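Latberg House

Latberg House is a residential and studio building on a sloping site above the harbor of Skisetti. It was designed by the architecture practice Willems and is known for its stepped section, its brick outer walls and the covered court that divides the living quarters from the workrooms. The building was completed in two phases. The first phase contains the dwelling and the court, and the second contains the studio wing, the lower terrace and the retaining wall along the lane.

Background

The site was formerly part of a nursery garden. When the nursery closed, the land was divided into narrow plots running downhill from the road to the lane. The plot on which Latberg House stands is the widest of these, but also the steepest, and it had remained unbuilt while its neighbors were developed with detached houses.

The original commission was for a family dwelling with one workroom. During the design period the client asked for a larger working area that could be used independently of the house, with its own entrance from the lane. Willems prepared two schemes. The first placed the studio beneath the dwelling, and was set aside because of the depth of excavation it required. The second, which was built, placed the studio beside the dwelling and linked the two by a roofed court.

Planning approval was granted on the condition that the roofline stay below the level of the road, so that the view of the harbor from the public footpath would be kept. This condition determined much of the section. The entrance is at the highest level of the house, and the main rooms are reached by going down.

Site and layout

The building is arranged on four levels that follow the slope. The uppermost level holds the entrance hall, a cloakroom and a small guest room. The level below contains the kitchen and dining room, which open onto the covered court. The bedrooms occupy the third level and face east. The lowest level is given over to storage, a laundry and the plant room.

The covered court lies on the same level as the kitchen. It is open at its southern end and closed at its northern end by a brick screen, laid with gaps that admit air while sheltering the court from the road. The roof over the court is a timber structure with a central glazed strip. Rainwater from both halves of the roof is carried to a channel in the paving and then to a cistern below the terrace.

The studio wing is a single long volume, turned slightly from the axis of the house to follow the boundary of the plot. It contains a main workroom, a smaller room for meetings and classes, a kitchenette and a store. The main workroom has a sloping ceiling that rises toward the north, where a continuous high window gives even light through the day. The floor area of the wing is 400 square meters, including the store and the entrance lobby.

Structure and materials

The outer walls are of a pale, long-format brick laid in lime mortar. The same brick is used for the paving of the court and for the retaining wall, and the courses of the wall were set out to continue those of the house. The retaining wall contains 56 drainage openings, placed at regular intervals above the lowest course.

The floors of the dwelling are concrete slabs, exposed on their undersides and polished on their upper surfaces. The studio wing has a timber frame on a concrete base. Its roof beams are of laminated spruce and span the full width of the workroom without columns. The roofs of both parts are covered in standing-seam zinc, which has weathered to a dull gray – a finish chosen to match the slate of the older houses along the lane.

Windows and exterior doors are framed in oak. They were supplied by Steltico, a joinery workshop in the same district, which also made the stair, the kitchen cabinets and the shelving in the studio. The sliding doors between the dining room and the court run in a recessed track, so that the floor continues from inside to outside without a step.

Interior

The interior is plain in character. Walls are finished in clay plaster, left unpainted in the hall and bedrooms and given a thin white wash in the studio. Built-in furniture is used throughout the dwelling, and few of the rooms have freestanding cupboards. The stair, which connects all four levels, is lit from above by a rooflight and has an oak handrail let into the plaster.

In the studio, work surfaces are white and storage is kept to the long south wall, leaving the area beneath the high window clear. The meeting room can be joined to the main workroom by folding back a paneled partition. 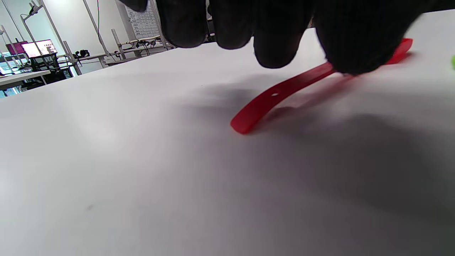
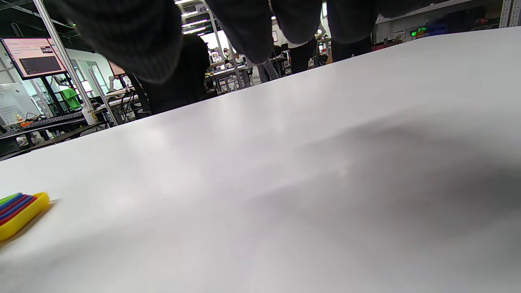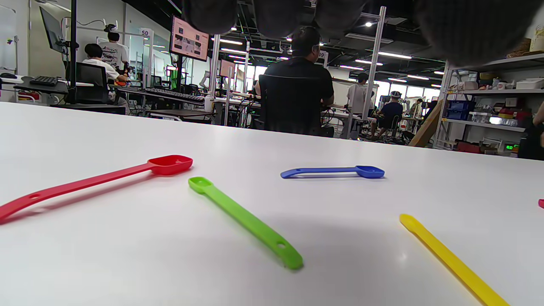 Artificial lighting in the wing is indirect. Fittings are mounted on the upper faces of the beams and directed at the ceiling, with separate lamps provided at the work surfaces. Acoustic panels of pressed wood fiber are fixed between the beams. They were added after the first winter of use, when the reverberation in the main workroom was found to be longer than intended.

Environmental design

Heating is provided by a ground-source heat pump that serves both parts of the building. The dwelling and the studio are on separate circuits and can be run independently. Underfloor pipes are laid in the concrete slabs, which hold heat through the night and release it slowly in the morning. A wood stove in the dining room supplements the system in cold weather.

Ventilation in the studio is natural. Air enters through low vents on the south side and leaves through motorized sections of the high window, which close automatically in rain. The court roof shades the dining room from the high summer sun. From October until March the lower sun passes beneath its edge and reaches the back wall of the room.

The cistern below the terrace holds 3,000 liters. Water from it is used for the garden and for the lavatories in the studio wing, with a mains connection as a reserve.

Landscape

The garden keeps several features of the former nursery, including a row of pear trees trained against the western boundary and the base of a greenhouse, which has been converted into a sunken seating area. The terraces are planted with low shrubs and grasses suited to thin soil. A path of brick steps connects the lower terrace with the lane and serves as the public approach to the studio.

Maintenance of the slope has required some later work. Part of the bank beside the steps slipped after heavy rain and was rebuilt with a deeper footing. The pear trees were retained during this work, although one was moved a short distance to the north.

Use

The dwelling remains a private residence and is not open to visitors. The studio wing is let for design work, short courses and small exhibitions, and its entrance lobby displays a model of the building together with drawings of the unbuilt scheme. The lower terrace is opened to the public each May, when the gardens along the lane can be visited.

Alterations

Changes since completion have been minor. The zinc flashing along the parapet of the studio was replaced after wind damage, and a handrail was added to the brick steps. Willems later prepared a proposal to enclose the southern end of the court with folding glass doors. The proposal was not carried out, and the court remains open on that side.

See also

Courtyard house
Hillside construction
Lime mortar
Standing-seam roofing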